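Tenir la feuille de match et les statistiques d'une équipe de football amateur

Dans beaucoup de petits clubs, on connaît le score du dimanche et les buteurs, et c'est tout. Savoir qui a donné la passe décisive ou combien de minutes un joueur a disputées depuis la reprise demande un peu de méthode, mais pas de logiciel coûteux. La méthode qui suit est celle que nous utilisons pour l'équipe senior de Marulanda. Elle convient aussi à une équipe de jeunes.

Le matériel

Un carnet à petits carreaux, deux crayons, une montre avec chronomètre. Un tableur pour la saisie du soir. Nous avons essayé l'application Lullell pendant quelques mois, puis nous sommes revenus au papier : sous la pluie, l'écran répondait mal et il fallait reprendre la moitié des actions à la maison.

Avant le coup d'envoi

Tracez une ligne par joueur présent, remplaçants compris, et inscrivez le numéro du maillot avant le nom. Pendant le jeu, vous noterez seulement les numéros. Vérifiez-les à l'échauffement, car la composition donnée par l'entraîneur change souvent au dernier moment.

Prévoyez cinq colonnes : minute d'entrée, minute de sortie, buts, passes décisives, cartons. Gardez la page de droite pour le déroulé du match.

Pendant le match

Lancez le chronomètre au coup de sifflet et ne l'arrêtez pas, même pour une blessure. Notez chaque événement sur une ligne : la minute, le numéro, puis une lettre. Nous utilisons B pour but, P pour passe décisive, J et R pour les cartons, E et S pour les entrées et sorties. Un but à la 30e minute du numéro 9 servi par le 7 s'écrit donc « 30 B9 P7 ».

Pour les passes décisives, fixez une règle en début de saison et gardez-la. La nôtre : la dernière passe volontaire d'un partenaire avant le tir. Un ballon dévié par un adversaire ne compte pas si la trajectoire change nettement. Un penalty obtenu n'est pas une passe décisive, nous le notons à part avec la lettre O.

Si vous ratez une action, mettez un point d'interrogation et continuez. Samira Nassar, qui tient la feuille des féminines, va voir la joueuse concernée à la mi-temps. Après le match, les souvenirs divergent déjà.

La saisie au tableur

Faites-la le soir même. Une feuille par match, plus une feuille de cumul. Dans le cumul, la formule SOMME.SI sur le nom du joueur suffit pour les buts, les passes et les minutes. Utilisez toujours la même orthographe, sinon le tableur crée deux joueurs.

Le temps de jeu se calcule en soustrayant la minute d'entrée de la minute de sortie. Un titulaire entre à 0. Ne comptez pas le temps additionnel, c'est plus simple et cela ne change presque rien au classement interne.

Regardez ensuite les minutes avant les buts. Un attaquant avec trois buts en 432 minutes n'a pas le même rendement qu'un remplaçant qui en a marqué deux en presque 100 minutes. Divisez les minutes par les buts et ajoutez ce chiffre dans une colonne.
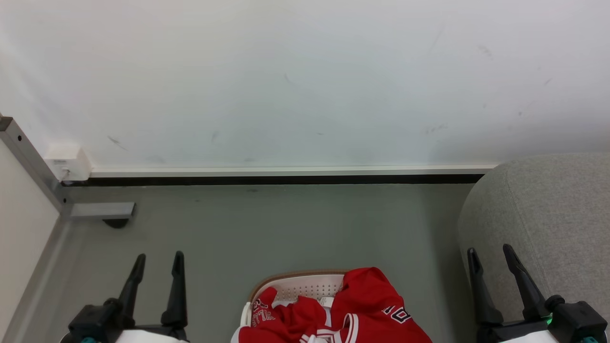
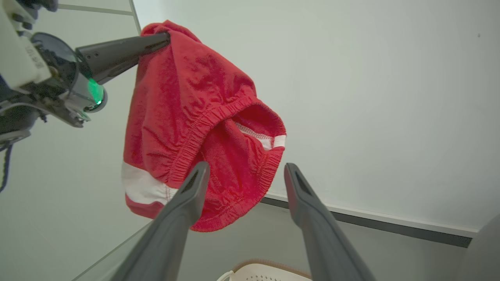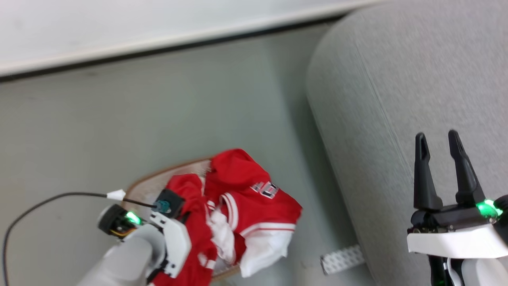

Publier les chiffres

Pour la page du club, limitez-vous au score, aux buteurs et aux passeurs. Les cartons et le temps de jeu restent chez l'entraîneur. Un résumé de match tient en quatre ou cinq phrases : le résultat et l'adversaire d'abord, puis les buts dans l'ordre, puis le fait marquant. Exemple, pour le match du 15 janvier 2023 : « Marulanda s'impose 2-0 à Gondness. Ouverture du score juste avant la pause, second but sur corner. »

Relisez les numéros une dernière fois avant d'envoyer, et gardez le carnet jusqu'à la fin de la saison. En avril, quand il faut départager deux buteurs à égalité, on revient toujours à la page d'origine.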